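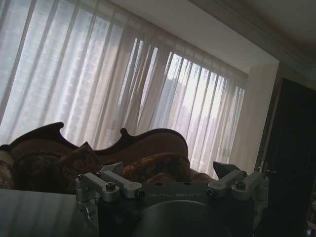 Lollard repairs, re-covers and rents out carved seating for private rooms, hotels and small theaters. The company works from one building in Kotdale, divided into a frame shop, an upholstery shop, a finishing room and a furnished sitting room. The work is mostly on show-wood frames, meaning frames in which the carved wood stays visible after the upholstery is in place. A sofa with a scalloped back rail, a pointed crest and a reddish-brown back is a typical piece. The rail on a sofa of this pattern does three jobs: it closes the top of the back, it carries the carving, and it gives the upholsterer an edge to finish against. Damage to any one of these usually shows up in the other two.

What we do

Frame repair. Joints are opened only where they have moved. Old glue is softened and scraped out, the parts are dry-fitted, and the joint is closed with hide glue under clamps overnight. Missing carving is replaced in wood of the same species, with the grain running the same way as in the original. We do not fill carving with resin. Loose finials are reset on a new dowel if the old one has sheared.

Upholstery. Seats and backs are stripped to the frame and the tack rails are checked before anything new goes on. A rail that has been re-covered many times may have too little sound wood left to hold a tack. In that case a strip is let in and glued, and this is listed as a separate line on the estimate. Padding is hair, cotton or foam, according to what was there before and what the customer wants. Customers may supply their own fabric. We ask for a sample first, and we will say so if the weave is too light for a seat.

Finishing. Most frames are cleaned and waxed and do not need refinishing. Where the old finish has failed, we use shellac, applied in thin coats. Color is adjusted in the shellac and not in the wood.

Rental. The rental list holds 300 pieces, mainly sofas, armchairs and low tables. Each is logged with its overall width, seat height and weight, along with the narrowest doorway it will pass through. Rental pieces are inspected on return, and any repair is done before the piece is listed again.

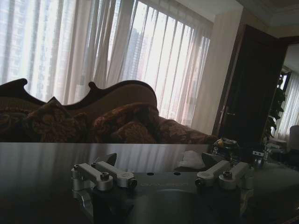
The sitting room is used for checking furniture at normal distances and in ordinary light. A workshop is lit from overhead, and overhead light hides uneven padding. Light from the side shows it. Finished work is therefore viewed in daylight with sheer curtains drawn, and again after dark with lamps on. Seat height is checked against a table, as many complaints about a re-covered sofa come down to a seat that now sits higher or lower than the customer is used to. The allowance we work to is listed on the estimate.

History

The business began as a frame shop serving furniture dealers in Kotdale. It took on upholstery when it bought the stock and benches of Alipour, a re-covering firm on the same street. Several of the Alipour patterns are still in use, including the card templates for curved inside backs. The rental list was added later, starting with unclaimed pieces and a quantity of theater furniture.

The shops now cover 4,000 square feet. A further 2,000 square feet is used for storage, kept at a steady humidity through the winter heating season, when carved frames are most likely to open at the joints.

Skerkidora

Skerkidora is our record of frame patterns. It contains measured drawings of 37 back rails, with sections taken at the crest, the shoulder and the arm joint. It was started to save redrawing the same curves for each repair. Trade customers may order prints at full size. The drawings record what was measured on a particular piece, including any wear or distortion, and should be checked against the work before cutting.

Estimates

An estimate needs four photographs (front, back, one side and the underside), the overall width, and a note of any joint that moves when the piece is lifted. Photographs of the underside should show the corner blocks if the dust cover is already off. Please do not remove a dust cover that is still attached.

Estimates are given in writing and separate frame work from upholstery. Fabric is priced by the yard and quoted with the pattern repeat, which affects how much is needed. Rates were last revised on Jan 2, 2024. Work already booked at that time was completed at the earlier rate.

Collection and delivery are by our own van within the county. Outside it, the customer arranges the carrier and we pack the piece. Legs and finials are wrapped separately, and removable parts are labeled and tied to the frame.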